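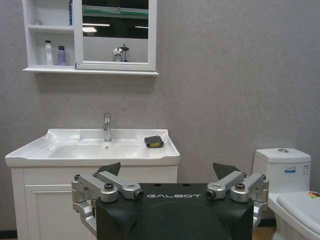
**June 2021**

The water utility serving Kerkness will replace the old mains under 19 streets on the north side of town, with crews starting at the Sequeira Road end. The work affects 1,241 homes and is planned to run through the fall.

Most of the pipe being taken out is cast iron. The utility logged 29 breaks on those streets over the past two winters, including one in a single block of Sequeira Road that left 110 homes without water overnight. The new pipe will be plastic and slightly wider.

Studari, the contractor, won the job in May. It will work one block at a time, and each block should expect one shutoff lasting up to six hours on a weekday. Notices will be hung on front doors two days ahead. Homes on the Flernine side of the rail line are on a separate main and will not be shut off.

Street parking will be closed where crews are digging. Trash pickup stays on its usual schedule, but carts may have to be rolled to the nearest corner.

## Before your shutoff

- Fill a few pitchers for drinking and a bucket for flushing.
- Turn off the ice maker and do not run the washing machine or dishwasher.
- Check that every faucet is closed, including the one at the bathroom basin. A faucet left open will start running when service returns.
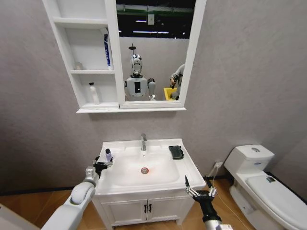 ## When the water comes back

Run the cold tap in the bathtub for five minutes before using any hot water. Cloudy water is usually air and clears in a glass. If it stays brown after ten minutes, call the number on the door notice. Faucet screens can catch grit after the work and may need to be unscrewed and rinsed.

A street-by-street schedule is posted at the utility's front counter and at the Kerkness library.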